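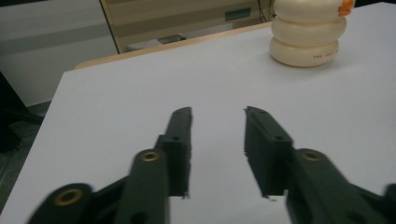 Vistden wrote in to say a desk cup only earns its spot if it makes you smile, and we couldn't agree more!

So the Liria desk tidy is on again. Pick 3 things you reach for daily and find each one a home. 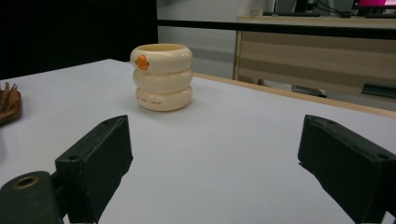 Cream ring-shaped cup with its little orange duck face

Small bits go in the cup, and the brush gets a place too (wooden pins and all, such a lovely thing to have handy).
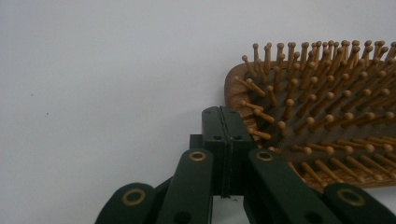
Paddle brush with ball-tipped wooden pins

Send us your tidy desks by the end of August!

Recent items
Six drawers, one morning
Shelf swap at Fotunex

Search this site Go
Contact | © Liria | Back to top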